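Grutel Staff Forum > Workplace Services > Changes to working practice

Promidari pilot: duties of the room preparation team

ngoc.mac (Workplace Services)
Posted 09:12

Colleagues,

As announced in January, the Promidari two-arm system is being considered for the preparation of small offices between occupants. The duties concerned are clearing shelves, checking drawers, setting out desk equipment and reporting faults. At present these are carried out by the room preparation team, which has 16 members.

The work is still at the simulation stage. Tasks are set up in Watska, our modelled office, and members of the team are asked to review them and record where the method differs from their own. No post is affected during this stage. Any later change to duties will go through the usual consultation.

Two views from the current task set are attached to this thread for comment. The first concerns the shelving check, in which the system must confirm that each compartment has been cleared.
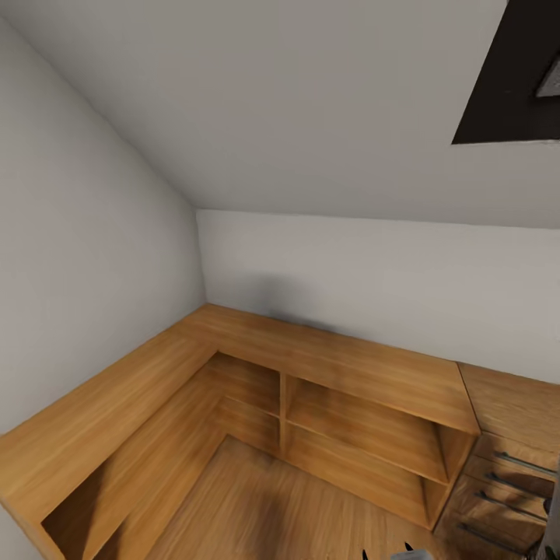

View 1. Corner worktop, open shelving and drawers in the modelled office.

Comments are invited from all staff, whether or not they have attended a review session.

Ngọc Mạc
Workplace Services

lower_ground_desk
Posted 09:47

Thank you for the information. I have one observation on the shelving check. The compartment under the left-hand worktop is deep and goes dark towards the bottom. In a real office that is where items are left behind, and we check it by kneeling down and reaching in. May I ask whether the system is required to do the same, or whether a view from above is accepted as a pass?

ngoc.mac (Workplace Services)
Posted 10:05

A view from above is accepted at present. I have recorded your point as a change request.

T_Hallway
Posted 10:31

I should like to register a concern of a different kind. The team was told that reviewing would take place within normal hours. Members have been asked to comment on 50 tasks each while their usual room list stays the same. In practice the reviewing is done at the end of the shift. If our knowledge is needed to train a system, the time ought to be counted as work and the room list shortened to match.

quietstapler
Posted 10:58

I do not fully agree with T_Hallway. I have found the reviewing lighter than the rooms, particularly the work under desks, which my back no longer tolerates well. I would gladly hand that part over. On the question of hours, however, the point is fair and I support it.

ngoc.mac (Workplace Services)
Posted 11:20

The matter of hours has been raised with the site manager at Lại and an answer will be posted here. In the meantime, please do not review tasks outside your rostered time.

The second view is from the desk set and is relevant to the remarks above. Both arms are in use. 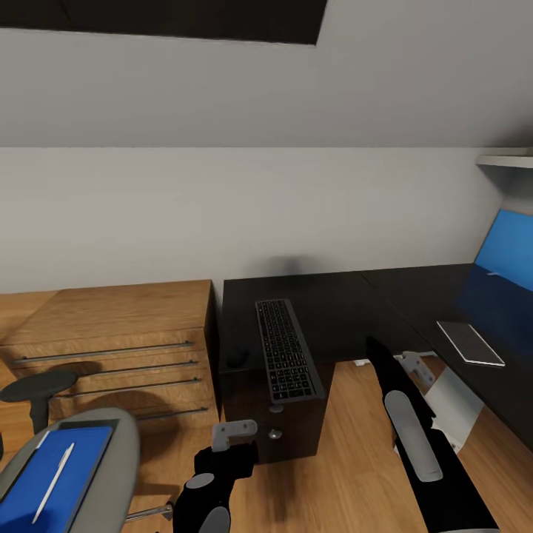 View 2. Desk set. Left gripper in front of the computer tower, right gripper near the underside of the desk.

Reviewers are asked to consider the order of work. Some would begin with the floor, others with the desk surface.

lower_ground_desk
Posted 11:52

Floor first, in my opinion. There is a small cable clip on the floor under the right-hand part of the desk. Such things are easily missed once attention has moved to the keyboard and the laptop.

T_Hallway
Posted 12:09

My question is about the chair. There is a blue item on the seat with a pen lying across it. A member of the team would leave it alone, or would place it on the desk and write a note to the occupant. Who decides this once the system is in use? At present I do, and I answer for it if I am wrong. I would not wish to answer for a decision I did not take.

quietstapler
Posted 12:26

The rule could simply be that anything on a chair is left where it is and reported.

T_Hallway
Posted 12:34

Reported to whom? If the report comes to us, then we have the same number of rooms to visit and less time in each - that should be stated plainly in the consultation paper.

records_annex
Posted 13:15

For reference, the task log stood at 1242 entries this morning. The comment field is blank in many of them. I would suggest that colleagues with a view on personal belongings enter it there as well as in this thread, as the log is what the project staff read.

ngoc.mac (Workplace Services)
Posted 13:40

I am grateful for these replies. The treatment of personal belongings has not been settled and I will ask for it to be placed in the consultation paper under responsibilities, together with the question of who receives reports. T_Hallway, I would be obliged if you could send me your wording directly.

The thread will remain open until the paper is issued.

T_Hallway
Posted 13:58

Wording sent. I maintain my objection regarding the room list until the reply on hours has been received.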